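Notes from the Stadunska kitchen and bath open day, September 8, 2019

I went in with low expectations and a printed list of questions, and came out with the list mostly unanswered. Stadunska had opened its showroom and the cutting hall behind it to anyone thinking about a new kitchen. We are, after putting it off far too long, so I drove out.

Registration took longer than it should have. You had to give a phone number to get a name badge, and the badge got you a coffee. I gave my work number. The calls started before I was home.

The cutting hall was the best part. You stand behind a yellow line and watch a slab go through a bridge saw, and it's loud enough that no one tries to sell you anything. The man running the saw told us that a bad seam is nearly always a template problem, and that customers should ask to see the template before the stone is cut. I wrote that down. It was the only advice all day that didn't lead to a product.

Then came the talks. Kelly Guimarães gave the one on stone care, and she was good, though she skated past etching. She said marble "develops a character." I asked whether that meant lemon juice leaves a dull mark. It does. Her sealer of choice was Fident, sold at the back table, and she put the resealing interval at "when you feel it needs it." I'd have liked a number.

Numbers were easy to find when they flattered the place. The Nogueira sample wall has more than 200 finishes, and we were told so at least twice. Prices were harder. I finally got one for a plain run of counter, $682 before edges, cutouts, delivery and fitting. Ask what those add and you are invited to book a home visit. The visit costs $50, refundable if you order.

The design desk was pushing white marble hard.

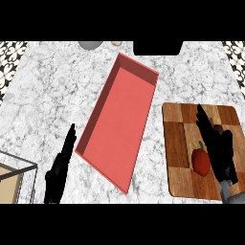
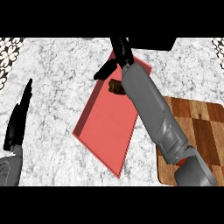 My trouble with all that white is that we cook. We have a kid who makes toast at midnight and a coffee machine that drips. I asked at the desk what they'd put in their own house, and got a long answer about lifestyle. The fitter eating a sandwich by the loading door said granite, dark, and went back to his sandwich.

I skipped the Voltex induction demo after seeing the line. The parking lot is too small, so go early if you go at all. I've asked for two samples to be mailed, one honed and one polished, and I plan to leave half a lemon on each overnight.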